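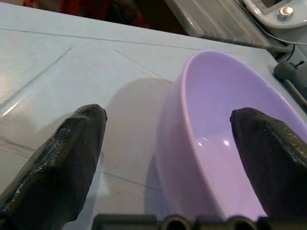

**Eder**
*Table and tableware setup, Jetance*

Last revised 1/23/22

## 4. Setting up the table and its bowl

By now you should have the legs on and the table standing the right way up (if you don't, go back to Section 3 and I'll wait!). This part covers getting the top level, giving it its first wipe, and putting a Lotik bowl on it. I've set up a lot of these, and I still do the steps in this order, even when I'm in a hurry and the bowl is sitting right there begging to be used.

The colors I used for this edition are the lavender bowl and the light blue-gray top, and I love them together. Both are pale, though, so you may want a lamp on nearby when you're checking for crumbs or smudges. The steps are the same for every color we sell.

### What you'll want nearby

- The small level from the Jetance hardware bag
- Two soft cotton cloths, one for washing and one for drying
- Mild dish soap and lukewarm water
- The sheet of stick-on felt dots that came taped inside the bowl carton
- A folded bath towel

### 4.1 Level the top

1. Put the table where it's going to live. Leveling it in the hallway and then carrying it into the kitchen gets you nowhere, and I've done it twice.
2. Lay the level across the middle of the top, the long way, and look at the bubble.
3. Turn the adjusting foot at the low end counterclockwise, a half turn at a time. Check the bubble after each half turn.
4. Move the level so it runs the short way and do the same again.
5. Press down on each corner with your palm. If one corner dips, the foot under it needs another half turn.

> **Note:** On thick carpet the feet keep sinking for a day or two. Get it close, leave it overnight, and come back to it.

> **Caution:** Don't back a foot out past the red line on its stem. There isn't enough thread left up there to hold it, and the table can drop at that corner.

### 4.2 Give the top its first wipe

The top ships with a thin film on it from the packing sheet. You can't really see it, but you can feel it if you drag a dry fingertip along.

1. Put a drop of soap in a bowl of lukewarm water (any old bowl, leave the new one in its carton for now).
2. Wring the first cloth out well and wipe from the far edge toward you.
3. Rinse the cloth and go over it again with plain water.
4. Dry it with the second cloth, and run that cloth along the underside of the edge too, where drips like to hang.

Skip the scouring powder and the green scrubby pads. They'll leave a dull patch that catches the light every morning at breakfast, and I can't tell you how to get rid of it.

### 4.3 Unpack and wash the bowl

1. Spread the bath towel on the table, then set the carton on the towel.
2. Cut the tape with the tip of the blade only. The rim is closer to the flaps than you'd think.
3. Lift the bowl out with both hands underneath it. Please don't hoist it by one side of the rim, especially with soapy fingers later on, because a glossy glaze gets slick.
4. Run a fingertip all the way around the rim and then over the foot ring. You're feeling for chips. A tiny bump in the glaze is normal and will never bother you, but a sharp spot means the bowl goes back in the carton and you send me a note.
5. Hand wash it, rinse it, and let it drain on the towel until the foot ring is completely dry.

> **Note:** The foot ring is left unglazed and takes longer to dry than the rest. I give it a couple of hours. If you rush it, the felt dots in the next step will slide right off.

### 4.4 Felt dots

I used to call these optional. Then I looked at the test top in our Stolent workshop, where one bare bowl had been slid back and forth 3,000 times, and you could see the track it had worn from across the room. So now I put them on everything!

1. Turn the bowl upside down on the towel.
2. Peel a dot and press it onto the foot ring. Hold it while you sing yourself a line of something.
3. Work your way around until the dots are evenly spaced with small gaps between them.
4. Leave the bowl upside down while the glue grabs. An hour is plenty in a warm room.

The sheet has 11 dots on it and you won't use them all on one bowl. Keep the spares in the hardware bag. The replacement sheet is part number 254 if you run out.

> **Caution:** Take the dots off before the bowl goes in a microwave or an oven. The glue softens and smells awful.

### 4.5 Place the bowl

1. Take the towel away and check the top for grit. One grain of sand under a bowl can do more harm than a year of dinners.
2. Set the bowl down flat, foot ring all at once, well in from the edge. I like a full hand's width of bare table between the two.
3. Give the rim a gentle push with one finger on each side. If the bowl rocks, pick it up and look for a dot that has folded over on itself.
4. Route any cords behind the table where they can't snag anything on top.

That's the basic arrangement. A single bowl toward one side leaves you room to work, and in the middle it looks more like company's coming. I go back and forth on it.

### 4.6 If something's off

**The bowl rocks on the table but not on the counter.** Redo 4.1. It's nearly always a foot that has crept.

**Gray marks inside the bowl.** Those come from metal spoons. A paste of baking soda and water takes them off with a soft cloth.

**The top feels tacky.** There's still packing film on it, or soap that didn't get rinsed. Repeat 4.2 with plain water only.

**A dot fell off and left glue behind.** Rub it with a little cooking oil, wash, dry, and put on a fresh one.

Check the feet again in April, or whenever your heating goes off for the season. Floors move a little, and a quarter turn usually sets things right. Instructions for adding the extension leaf start in Section 5.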